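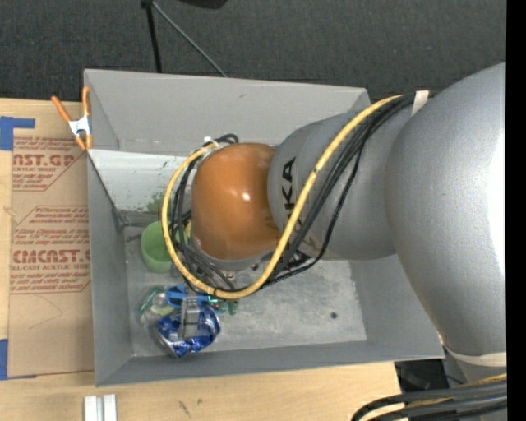
Keeping open storage bins clean and useful

Open bins get used for everything in a house or workshop: offcuts, post, garden gloves, parts waiting to be sorted. They also collect grit and marks faster than anything with a lid. These are the methods we use, with a few sent in by readers.

Emptying

Take everything out before you start. Wiping round the contents only pushes the dirt into the corners. Tip the last of the grit on to newspaper, fold it up and put it in the dustbin. If there are screws or pins mixed in with the dust, run a magnet wrapped in a freezer bag over the paper, then turn the bag inside out to collect them.

Washing

Warm water and washing-up liquid will do for most bins. Fill to a depth of two fingers, leave for 10 minutes and work along the bottom edges with an old toothbrush. Sloping sides drain well if you stand the bin on one end afterwards. Dry the rim with a cloth, as water sits there longest.

Do not use boiling water on plastic. Thin walls can bow and they seldom go back.

Scuffs and coloured marks

Dark scuffs on a pale surface usually come off with a melamine sponge, used damp and with light pressure. Try a corner first. It is a very fine abrasive and will dull a glossy finish.

Green marks can be several things. Wax crayon softens under a hairdryer on low and wipes off with kitchen paper. Marker ink needs surgical spirit on a cotton pad, with the window open. Algae, on bins that have been kept outside, comes off with white vinegar left on for half an hour. Never use vinegar and bleach together. Paint that has been there since July is probably staying.

Liners and inserts

A loose panel in the bottom takes the knocks and is much easier to clean than the bin itself. Cut it slightly smaller than the base so you can get a fingertip down the side to lift it. A pale panel shows up small parts better than a dark one.

Faraji Mushi of Fonstead wrote to say he keeps two panels for each bin, one in use and one drying. He marks them underneath with the bin number, having once cut 11 of them and found that no two bins were quite the same.

On a wooden table

Grit under a bin will scratch a wooden top every time the bin is moved. Wipe the underside as well as the table, and lift instead of sliding. Four felt pads help, but check them now and then, because they pick up grit of their own. Cork is better if the table gets damp.

For light scratches, rub along the grain with a little furniture wax on a soft cloth, leave it 26 minutes or as long as the tin says, and buff. Deep ones need sanding and are a separate job.

Carpet underneath

If the table stands on dark carpet, dust and sawdust will show at once. Put an old sheet down before emptying anything. For what gets through, vacuum first in one direction and then across it. Do not wet sawdust on a woven carpet. It sticks in the weave and takes twice as long to get out.

How full is too full

Stop a hand's width below the rim. You should be able to reach the bottom without taking things out, and if you can't, the contents want splitting between two bins. Heavy items go in first and towards the middle. Long things that stick out over the side should be stored elsewhere, for instance in a tall tub or on wall hooks.

Labels

Put labels on the short end, where they can be read on a shelf. Masking tape is fine for a month. After that the glue hardens, and you will need warm soapy water and a plastic scraper to get it off.

Next page: drawer runners that stick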